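Bench tech wanted, part time, small robot arms
Skarus workshop, Chisholm building, ground floor
Start: October. 18 hours a week, mornings preferred but we can talk

We need somebody to look after our arms. Set them up, keep them running, fix them when they quit. Small team, busy fall, so please read the whole thing before writing.
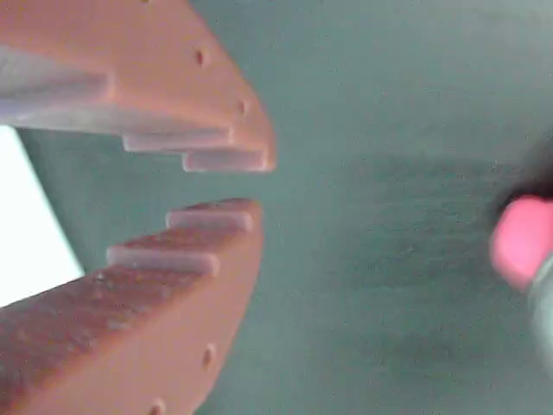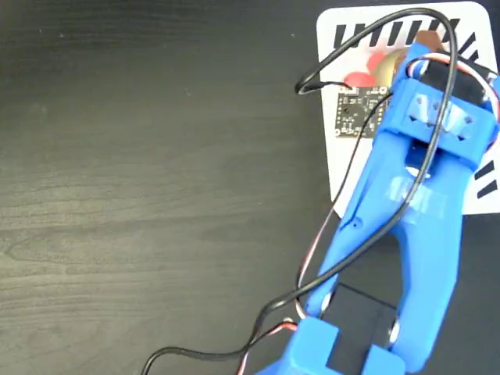 The job is mostly upkeep on the Guvuler arms, printed parts and hobby servos, 4 on the bench at any one time. You'd be swapping servos, re-centering horns, chasing bad leads, and printing spares when a bracket cracks. Cable routing is a big piece of it. Red, white and brown servo wire running down the side of an arm next to a long black cable, down along the arm, is the kind of thing you will be tying down, and then re-tying after somebody moves the base. Boards need a proper mount too, a small board lying loose under an arm is on the to-do list for whoever gets hired. Fingers are the other piece. The stepped ones have to close tooth to tooth, so you check the pins or screws, check the play, reprint if the steps are worn. We log every finger swap at 2,000 cycles, sooner if the grip gets sloppy.

What you need
Steady hands, small screwdrivers don't scare you
Can crimp and solder without supervison
Some time on a 3D printer, any make
Writes things down. Short notes fine, no notes not fine

Nice to have
Has set servo IDs and limits before
Knows the Zidano controller, or any controller really, we'll show you ours
A little Python for the calibration script

Not needed: degree, CAD wizardry, cover letter.

Pay is hourly, depends on experience, will tell you the number on the first call. Tools provided. Bring your own safety glasses if you wear prescription. There's a 2 week paid trial, then we both decide.

To apply, email Éabha Ó Ceallaigh at the Skarus bench desk, subject line "bench tech". Tell us one thing you repaired and how you found the fault. Photos welcome, messy ones ok. Short listed people come in for a morning and rewire one joint with us, paid. Please dont call the front office, they will just forward you to Éabha anyway.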